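Bavura outdoor patrol rover: my long-term review

Sold by: Stougaard
Type: wheeled patrol and survey robot for campuses, depots and parking areas
Supplied with: base unit, charging dock, route software, one spare set of tyres
My verdict: buy it for big open sites, think twice for cluttered ones

I look after parking and outdoor space for a site with a lot of two-wheelers and an awful lot of concrete, so when Stougaard offered us the Bavura on a long loan I said yes before they'd finished the sentence. It arrived in August. I've now had it out for 526 hours (the software keeps the tally, and I'm a bit proud of it), and people keep emailing me to ask what it's like, so I'm putting it all in one place.

First, what it does. You give it a route, it drives the route at a walking pace, and it sends back pictures from its outward-looking camera along with a map of where it went. We use it to check where things have been parked, whether the walkways are clear, and which bits of paving need somebody to go and have a proper look. You can let it run by itself or steer it from a tablet, and I've done plenty of both. 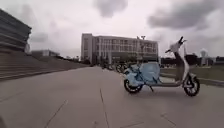 Covered scooter on the open paving, with the steps behind to the left.

Single vehicles away from the main rows are what I wanted it for in the first place. I used to walk the whole site with a clipboard twice a day! Now I have my tea, look at the tablet and only go out for the ones that need a note on the handlebars. The picture list can be sorted by place or by time, and you can type a remark on each one. Roy Marsden, who shares the job with me, has taken to writing very long remarks. There is a limit of 400 characters and he hits it most mornings.

Setting up the routes took me an afternoon. The quick-start booklet is thin (four pages, and one of them is the warranty) but the screens make sense once you've poked at them. You drive the route once by hand, press save, and then drag the stopping points about until you're happy. I put mine too close together to begin with and the thing was forever pausing, like a dog on a walk. Spread them out and it gets along nicely.

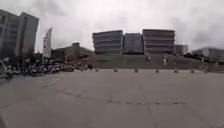 Bollards were my big worry before we started, and I'd say they're handled well. You mark a line on the map that the rover mustn't cross, and it keeps its distance by whatever margin you choose. Mine is set fairly wide. The same goes for grass: it can manage a gentle slope, according to Stougaard, but I've told it to stay on the hard stuff and I've had no reason to change my mind.

The pictures themselves are the part I'd like to see improved. Close up they're perfectly good. Far off, everything goes soft, and straight walls bend like bananas towards the sides because the lens is so wide. If you need to read anything small across a big space, you'll be disappointed. I did ask, and Eyvindur Vigfúsdóttir on the support desk told me there's a sharper camera coming as a paid extra, though I couldn't get a price out of anyone. Support has been lovely otherwise, always a real person on the phone. 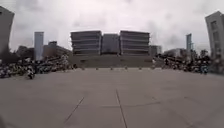
Busy times are a different matter. It's polite to a fault around people and will stop dead if it isn't sure, then sit there until there's a clear way through. Fair enough, I'd rather that than the opposite, but a round that should be done by 9 can drag on well past it. I've moved our main run to 7 in the morning and the afternoon one is now short and keeps to the middle. Craig Matheson tried a Plusenard unit at his depot and says that one is pushier, for what it's worth. I haven't used it myself.

Battery life is good. I get nearly 4 hours from a charge, less when it's windy, and it finds its own way back to the dock without fuss. The dock does need a flat spot and a bit of shelter. Ours stands under a canopy by the goods entrance and I'd suggest something similar. Tyres have worn evenly and the spare set is still in its box.
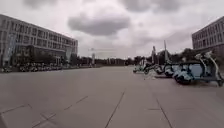

My favourite feature is the row check, which came with the last update. You draw a box round a parking strip and the rover drives slowly alongside, taking a picture every couple of metres, then lays them out in order so you can flick through the lot. Brilliant for mopeds that have been left at odd angles. It only works along one side at a time, mind you, and if you want both sides you have to save two routes.

Things I'd change: the sharper camera should be standard, the tablet mount is flimsy, and the reversing beep has only two volumes, both annoying. Things I'd keep: pretty much everything else.

We're buying ours when the loan is up. If you want to try one, ask Stougaard for Jytte Hallgrímsson in demonstrations and get her to bring it to your own site instead of going to the showroom, where the floor is much smoother than anything I've got outdoors.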